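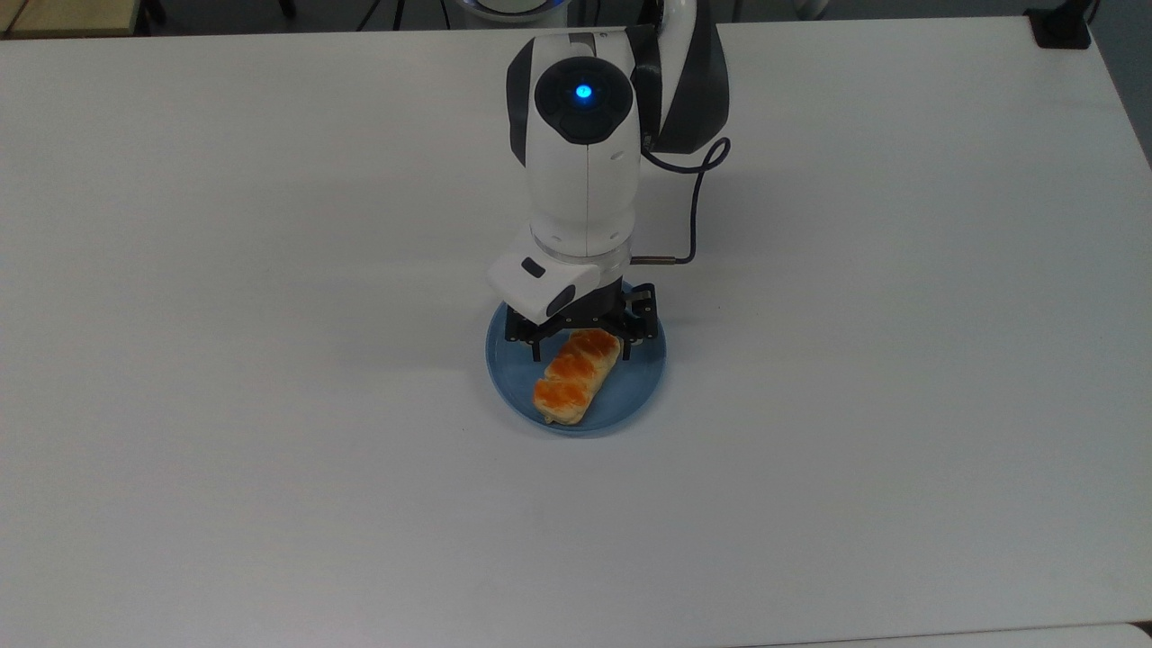 According to Eyerusalem Gashaw, a demonstration is only as good as the moment before the fingers close, and most of what a robot learns about handling food it learns there. The remark is often repeated in introductions to demonstration-based teaching, although it describes one stage of the task only. Gashaw made it during a discussion of soft and glazed foods, for which the approach to the object matters more than the lift.

Teaching by demonstration is a group of methods by which a robot is given a task through examples performed by a person, in place of a written sequence of commands. The person either moves the arm directly by hand or steers it from a distance through a control device. In both cases the positions of the arm, the state of the gripper and, usually, the pictures from one or more cameras are stored together. The stored material may be played back as it stands or used to train a control program that copes with small changes in the position of objects.

Terminology

The terms used in the field overlap. "Hand guiding" and "kinaesthetic teaching" both refer to moving the arm by physical contact. "Teleoperation" refers to steering it through a separate device, whether or not the operator is in the same room. "Programming by demonstration" is the older general term, and "imitation learning" is normally kept for methods in which a control program is trained on the recordings. A single performance of the task from start to finish is called a demonstration or an episode. A set of episodes collected for one task is called a task set.

Hand guiding

In hand guiding, the motors are set so that they carry the weight of the arm but offer little resistance to an outside push. The operator holds the arm near the wrist and leads it through the task. The gripper is worked by a button or pedal, or by a second person.

The method needs little equipment and is quickly learnt. The operator feels contact with the table or the object directly, and tends to slow down before touching anything. Its main weakness is that the operator's hands and forearms enter the camera view. A control program trained on such pictures may come to depend on a hand that is absent when the robot works alone. One remedy is to record only the joint positions during guiding, and then to replay the motion without the operator while the cameras run. The replay is exact only if the object is returned to its starting position, and this is difficult with food that flakes, sags or leaves a residue.

A second weakness concerns force. The pushes of the operator and those of the object both act on the arm, and the sensors in the joints cannot easily separate them. Hand guiding is for this reason seldom used where the strength of the grip is itself part of the lesson.

Remote control

In remote control the operator does not touch the arm. Common input devices are a hand-held controller whose position is tracked, a small joystick with six directions of movement, and a leader arm, a lighter copy of the working arm whose joints are matched one to one. The leader arm is generally considered the easiest to learn, as the operator can see which joint is approaching its limit. The tracked controller leaves the wrist freer but gives no warning of this kind.

Delay between the operator's movement and the robot's response affects the quality of the recording. Operators compensate for delay by moving in short steps with pauses between them, and the pauses are recorded with everything else. A program trained on such episodes may reproduce the pauses, or may stop altogether at a point where the operator often hesitated. Long pauses are normally trimmed before training. Short ones just before the grasp are often left in – they may contain a real correction of position.

Depth is a further difficulty. An operator working from a single overhead picture judges sideways position well and height poorly. A second view from the side, or a direct line of sight to the table, reduces the number of grasps closed too high.

Food handling tasks

Baked goods are widely used as objects in demonstration work. They vary in shape from piece to piece, they are damaged by too firm a grip, and the damage is easy to see. A task commonly set for a new operator is to lift one pastry from a plate with a two-finger gripper and set it down elsewhere.

An elongated pastry is normally taken across its narrower dimension. If it lies at an angle on the plate, the wrist is turned until the line between the fingers crosses the long side of the pastry, and the arm is lowered with one finger on either side. Three faults are common:

The wrist is turned too little, so that one finger touches first and pushes the pastry round on the plate.

The fingers are lowered too far and press on the plate, which may tip or slide.

The grasp is made too near one end, and the other end droops or breaks away when lifted.

A raised rim on the plate limits how low the fingers can go if the pastry lies close to the edge. A plain table top is preferred in early sessions, as it keeps other objects from influencing the program. Plates of a colour clearly different from both table and food make the recordings easier to check by eye.

Glazed surfaces cause trouble of their own. Reflections move as the arm passes between the lamp and the food, and a program may take a moving highlight for a change in shape. Diffuse lighting reduces the effect. Shadows from the arm are not usually removed, as they will be present in use as well.

The Kassa procedure

A procedure for food tasks was set out by Feven Gudeta and Obsa Araya at the Kassa workshop and later taken up, with changes, at Tustolel. It divides each episode into approach, alignment, closing, lift and release. The operator marks the start of each stage with a foot switch, and the marks are stored with the recording.

In its original form the procedure asked for 14 episodes for each starting position of the object, of which two were set aside for checking and never used in training. The operator was changed after every four episodes. Gudeta's reasoning was that a tired operator turns the wrist less, and that the resulting error is hard to find afterwards, the episodes having all ended in a successful lift.

The version used at Tustolel dropped the foot switch. Lemlem Wako had found that operators shifted their weight to reach it and that the arm dipped slightly at each mark. The stages are now marked later by a second person viewing the recording. This takes longer, and two people marking the same episode do not always agree on where alignment ends and closing begins.

Failed episodes

Practice differs on whether failures should be kept. At Imetti, episodes in which the pastry was dropped or crushed were for a long time deleted at the end of each session. Etenesh Kahsay argued against this in January, in a note on recovery movements. An operator who misses, lifts the arm, turns the wrist and tries again has shown the robot something that a clean episode does not contain. Imetti now keeps episodes with a successful second attempt and discards those that end in failure. The Kassa workshop keeps both, with a label.

The objection to keeping failures is that a program trained on them without labels may learn the failed movement along with the recovery. Almost all published procedures therefore require that the label be added before the recording is stored.

Safety

In hand guiding the operator is necessarily within reach of the arm, and speed and force limits are set low. A stop button is placed within reach of the free hand. In remote control the limits may be set higher provided that no one stands at the table. Between episodes, when the food is put back in place, the arm is held still by its brakes and the input device is disconnected. Food used in demonstrations is treated as waste after the session, whether or not the gripper fingers have been cleaned.

See also: Gripper; Leader arm; Motion replay; Itetti notation

Categories: Robot teaching methods | Remote handling | Food handling equipment | Articles needing a second reviewer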